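My office in Closcombe has replaced its plants again. The new ones need no water, no light and no affection, a deal most of the staff would also accept. Since then I have been brooding over the question of whether a thing has to die before we'll call it decoration.
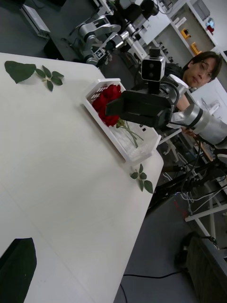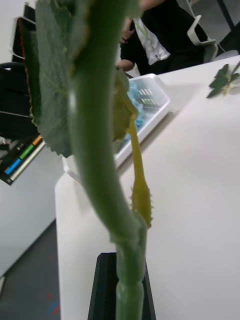

*Red roses in a white basket, then a stem in its black stand.*

My grandmother kept a bowl of glass grapes on her table, and no guest ever accused her of lying. Put a silk fern in a dentist's waiting room, though, and people pinch it. They pinch it and look let down, as if they'd been promised a jungle with their root canal.

I used to be a pincher. Then I added up what I'd spent on living things that didn't stay that way, and got to over 20 dead houseplants before I stopped for the sake of my nerves. Hélène Lemieux, who owns the flower shop on Cloutier Street, sold me most of them. She has started asking what I do to them.

The case for real plants is that they make you pay attention. Fine. So does a leaking roof. I paid attention to a gardenia for 44 days, and it dropped its buds one at a time, usually while I was eating.

What bothers me more is the in-between stuff, the plastic leaf with a brown spot painted on so it looks convincing. Somebody was paid to add that. If I'm going to live with a fake I'd like it to have the nerve to look well.

I still buy tulips in March. They last a week, and I throw them out on Wednesday with the fish bones.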